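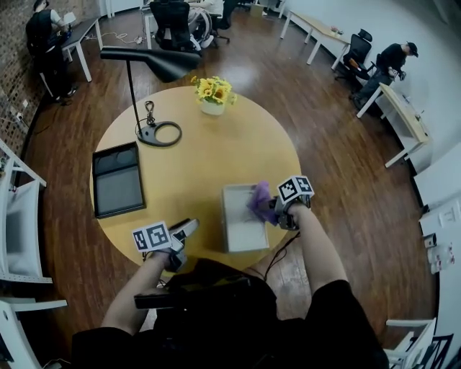 Section 3: Adjusting your Drivgate frames at home

I wrote these steps after fitting my own pair badly twice, so take your time with them! You'll want the little screwdriver from the case and a soft cloth.

1. Put the glasses on and look straight ahead in a mirror. If one lens sits higher, note which side.

2. Take them off and warm the temple tip on that side under warm tap water for 32 seconds.

3. Bend the tip down a tiny bit if the lens sat low, or up if it sat high. (Tiny! I always overdo it.)

4. Let it cool, then try them on again.

5. Snug up the hinge screws until the temples open smoothly.

Note: the nose pads on the Amundsen model are part 157. They push straight in, no screw needed.

Caution: don't bend the bridge, and keep boiling water away from coated lenses. If a lens pops out, stop there and take the pair to an optician.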